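# Pourquoi ne mange-t-on pas la même chose partout ?

*Dossier pour les 8-11 ans, classes jumelées de Millon et de Stundon*

Un plat traditionnel est un plat que les habitants d'une région préparent depuis plusieurs générations. Il dépend d'abord de ce qui pousse sur place. Le riz a besoin de chaleur et de beaucoup d'eau ; le seigle supporte le froid et les sols pauvres. Avant les trains et les camions réfrigérés, on cuisinait surtout ce que l'on récoltait à quelques heures de marche.

## Les aliments de base

On appelle « aliment de base » celui qui fournit la plus grande part de l'énergie d'un repas. C'est souvent une céréale (riz, blé, maïs, mil) ou un tubercule, c'est-à-dire une partie de plante qui grossit sous la terre, comme la pomme de terre ou l'igname.

Un même aliment de base peut prendre des formes très différentes. Le blé moulu donne de la farine. Avec cette farine, on fait du pain levé, des galettes plates, des nouilles ou de la semoule. Le pain levé contient de la levure : ce sont des êtres vivants microscopiques qui produisent un gaz, et ce gaz gonfle la pâte. Une galette plate n'en contient généralement pas et cuit en quelques minutes sur une plaque.

## Conserver sans réfrigérateur

Un aliment s'abîme quand des microbes s'y développent. Les microbes ont besoin d'eau. Les méthodes anciennes de conservation consistent donc presque toutes à leur en retirer ou à rendre l'aliment difficile à habiter :

- **le séchage** : on expose les fruits, la viande ou le poisson au soleil et au vent ;
- **le salage** : le sel attire l'eau hors de l'aliment ;
- **la fermentation** : on laisse travailler des microbes utiles, qui rendent le milieu acide et gênent les autres. La choucroute et le kimchi sont obtenus de cette façon ;
- **le sucre** : en grande quantité, il agit comme le sel. C'est le principe de la confiture.

Beaucoup de goûts que l'on associe à un pays viennent de là. On a commencé à fermenter le chou pour passer l'hiver, puis on a continué parce qu'on aimait cela.

## Les aliments voyagent

La tomate est originaire d'Amérique. Elle n'est arrivée en Europe qu'au XVIe siècle, et les cuisiniers italiens ont donc travaillé sans elle pendant très longtemps. Le piment a suivi un chemin comparable jusqu'en Inde et en Chine. Le café, lui, vient d'Afrique de l'Est.

Les recettes voyagent aussi avec les familles. Une personne qui s'installe dans un autre pays ne trouve pas toujours les ingrédients dont elle a l'habitude. Elle en remplace certains – une herbe par une autre, un fromage par un autre – et la recette change un peu. Après deux générations, il existe parfois deux versions du même plat, et chacune est considérée comme la vraie par ceux qui la mangent.

## Les manières de table

Les règles du repas s'apprennent, comme une langue. Selon les endroits, on mange avec une fourchette, avec des baguettes ou avec la main droite. Aspirer ses nouilles avec bruit est accepté au Japon et mal vu en France. Aucune de ces règles n'est plus logique que les autres ; elles servent à ce que les personnes assises ensemble sachent à quoi s'attendre.

Il existe aussi des règles religieuses. Certains croyants ne mangent pas de porc, d'autres pas de bœuf, d'autres aucune viande. Certains jeûnent, c'est-à-dire qu'ils cessent de manger pendant une période fixée. Quand on invite quelqu'un, on pose la question avant de cuisiner.

## Le repas partagé de juin

Les deux écoles organisent leur repas en juin, dans la salle Rampersad, à midi. L'an dernier, 392 portions ont été servies. Chaque plat est accompagné d'une fiche qui indique :

1. le nom du plat dans sa langue d'origine, et sa prononciation ;
2. la région d'où il vient ;
3. la liste complète des ingrédients.

La liste des ingrédients est obligatoire. Les allergènes – arachide, lait, œuf, gluten, sésame – sont soulignés en rouge. Pour un produit emballé, on recopie la liste imprimée sur l'emballage. Si elle est dans une langue que la classe ne lit pas, on demande une traduction avant de poser le produit sur la table. 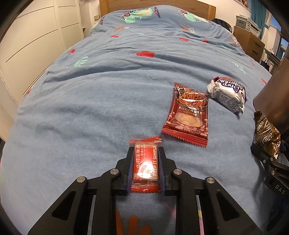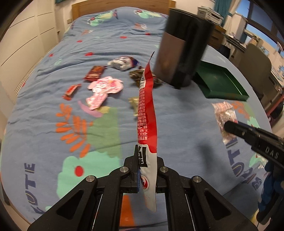
Les fiches sont à remettre à l'atelier Cavano, qui les imprime en gros caractères. Une fiche sans région d'origine est rendue à l'élève. « Asie » ou « Afrique » ne suffit pas : ce sont des continents, et l'on y trouve des milliers de cuisines. Il faut écrire au moins le pays et, si possible, la ville ou la province.

## Petit lexique

**Allergène** : substance qui peut provoquer une allergie chez certaines personnes.

**Céréale** : plante dont on mange les grains.

**Jumelage** : accord entre deux villes ou deux écoles qui décident d'échanger régulièrement.

**Tubercule** : partie souterraine d'une plante, où elle met ses réserves.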